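Part 3: Setting up the bread table

By now you've read Part 1 (what to order and when) and Part 2 (keeping it fresh overnight), so I'm going to assume you have your pastries and you're standing in front of a bare table wondering where everything goes. I've done the Sunday breakfast at Zeltley for long enough that I could lay this table in my sleep, and on a couple of mornings I very nearly have! Rhonda Beaulieu taught me most of it, and where she and I disagree I've put both ways down and you can choose.

What you need

One plain tablecloth, big enough to hang over the edges
A long oval bread basket, woven, with a proper rim
Tongs (the soft-ended Ostermann ones if they're in the drawer, otherwise any that don't have teeth)
A clean, dry tea towel
A small brush for crumbs
Your pastries, completely cooled

Laying the cloth

1. Wipe the table and let it dry. I know it looks clean. Wipe it anyway, last week's jam has a way of hiding near the corners.

2. Shake the cloth outdoors if the weather's decent, then drop it over the table and pull it from the middle outwards. Go for something grey or oatmeal coloured with a bit of a linen look to it. White shows every flake, and dark blue is worse (we had a dark blue one for a whole winter and I never want to see it again).

3. Check the overhang on the side people walk past. You want enough to look nice and not so much that a toddler can get a good handful.

4. Smooth out any big folds with your forearm. Little creases drop out by themselves once there's some weight on top.

Note: Rhonda irons hers on the table, on a low setting, with a blanket underneath. I hang mine over a door the night before. Hers does look better.

Getting the basket ready

5. Turn the basket upside down and give it a good tap. Wicker holds on to crumbs like nothing else and they go stale down in the weave. Use the brush for whatever won't shift.

6. Run your hand round the inside and the rim, feeling for any strands that have snapped and are poking up. Snip them off short with nail scissors.

7. Put the basket down with its long side facing the people who'll be helping themselves, and keep it a bit left of the middle. That leaves you a good stretch of cloth on the right for plates, or butter, or the pastries you haven't put in yet.

Caution: Don't wash the basket and use it the same morning. It needs 18 hours somewhere airy before it's properly dry, and a damp basket will turn a nice crust leathery before the coffee's even made.

Filling the basket

8. Start at one end and work along. If you begin in the middle you'll be shuffling things about later, and every shuffle costs you a bit of crust.

9. Pick up each pastry across its narrow part, one side in each half of the tongs, and come straight down from above. Squeeze only as much as you need to lift it. The ones with the bumpy, crackly tops (melon bread and its cousins, my absolute favourites) are softer underneath than they look, and a hard pinch leaves a dent that won't come out.

10. Lower it all the way until it's resting on the bottom of the basket, and then open your grip. Don't let it drop the last little bit. I did that for years and couldn't work out why mine always looked so battered next to Rhonda's.

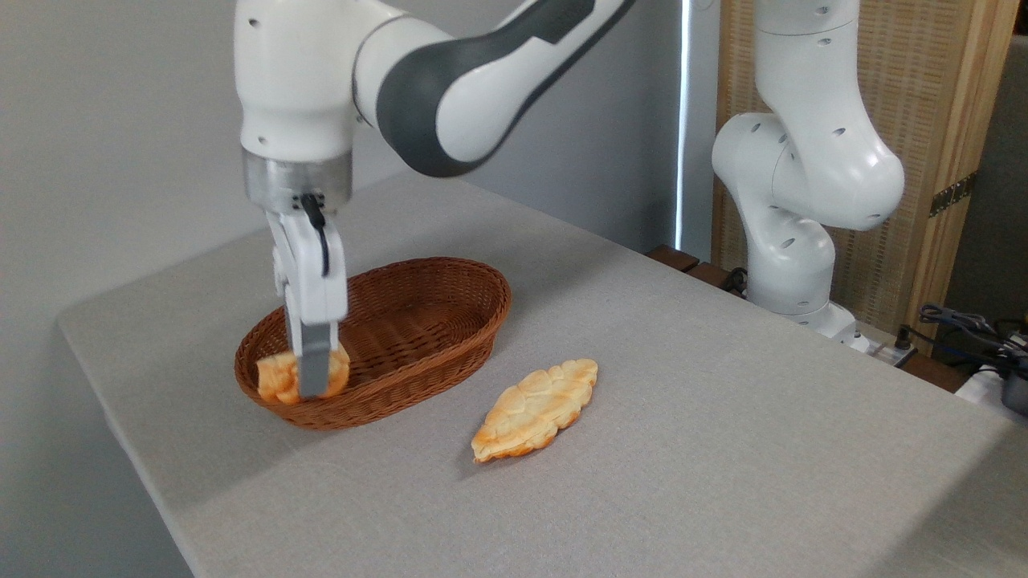

11. Carry on with the long ones next, the leaf-shaped sort, and lay those at a slant with the points towards the rim. They take up less room that way and you can get hold of them without knocking their neighbours.

12. Stop at one layer. A second layer looks generous for five minutes and then everything underneath is squashed. Keep your spares in the box and top up as people eat.

Note: If a pastry has one side that's browned more than the other, turn the paler side to the front or the darker side to the front, but do them all the same. Rhonda goes pale. I like a bit of colour.

Keeping it tidy

13. Lay the tea towel loosely over the top until people arrive, then whisk it off and hide it.

14. Brush the cloth down between top-ups, always towards yourself and into your cupped hand.

15. When it's all finished, empty the basket, tap it out again and put it back on the high shelf. Part 4 covers the jam pots, so have those washed and ready before you turn over.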